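Redport Tenancy Advice Service
26 November 2023

Many tenants have asked us how the condition report works when a furnished unit changes hands. The posts that follow set out the main points for renters in Redport and Podier.

The condition report is the record of the property at the start of the tenancy. Read it room by room before signing. If you disagree with an entry, write your own comment beside it and initial the page.

Furnished units need an inventory as well. Each item should have its own line, with any marks, stains or tears noted. "Bedroom furniture, good" is too general to be useful in a dispute.

Keep a signed copy. Our Savchuk Street office can scan reports of up to 26 pages at no charge. Longer reports should be left at the counter for collection.

Cleaning is a frequent source of disagreement. A tenant is generally expected to leave the unit reasonably clean, allowing for fair wear and tear. Please check your agreement for any term on carpets or curtains, and ask us before paying for a professional service.

Bedding and bedroom floors are often left off the inventory.
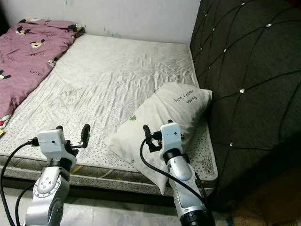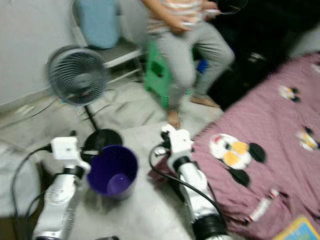
Deposit claims should be made in writing. State the amount sought, attach the report and list any receipts. Antonina Zinchenko handles enquiries about claims over $2000.

Our guide to shared tenancies has been revised by Felicja Bednarek and is available at both counters. The next revision is planned for April. Please quote leaflet 2296 when requesting a copy by mail.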